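Search stories Search Enter a word or name

The Ferry Accounts

Griet Brouwer had kept the accounts of the Hiltden ferry for eleven years, and in September the computer that held them would not start. She pressed the button twice. Then she put on her coat and walked up the hill to fetch Leszek Lis, who mended things.

He took the side off and they both looked in.

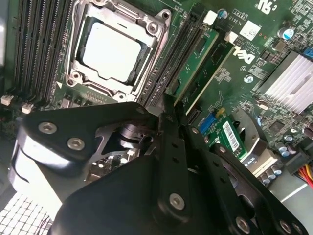
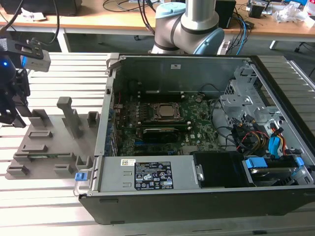

The processor in its socket on the Dell board.

"Is it bad?" Griet asked.

"I don't know yet," said Leszek. "Is there a copy of anything?"

There was the paper. Her uncle, Koen Verstraete, had never trusted the machine and had gone on writing every crossing in a green book until the week he died. The books were in the loft above the ticket office. She left Leszek to it and went up with a torch.

She only wanted the last two, but they were at the bottom of the trunk, so she had to lift out the others. Koen wrote in pencil. He put down the hour, the weather, the number of passengers and what they paid. Sometimes he put down a name. Gion Ruchti, with goat. The doctor, no charge. The Wuyts boys, sent back for shouting.

In one book the same name came up again and again. Eun-seong Yook, over to Trernmont, 7.40. Eun-seong Yook, back, 5.15. It went on all that winter and into the spring, and in the column for the fare there was a small dash each time.

Griet sat down on the trunk lid. She knew Mrs Yook. She had the bakery in Trernmont and sold Griet a loaf most mornings, and she had never said that she had once lived on this side, or that she had known Koen at all.

The last entry was in May. Eun-seong Yook, over, 7.40. Rain. There was no crossing back. Beneath it Koen had ruled a line, and the next page began with the price of rope.

She heard Leszek call from below and went down with the book under her arm.

"I'll need it until tomorrow," he said. "Can you manage?"

"I've got the paper."

She wrote out the afternoon's crossings by hand. At five the wind dropped and she took the boat over herself, with one passenger and a crate of onions for the hotel. The bakery was still open. Mrs Yook was wiping down the counter.

Griet put the green book on it, open at the page in May.

Mrs Yook dried her hands and read it without touching the paper. She read it for a long time.

"It wasn't raining," she said. "He always put rain."

Then she turned the sign on the door and went to find a second chair.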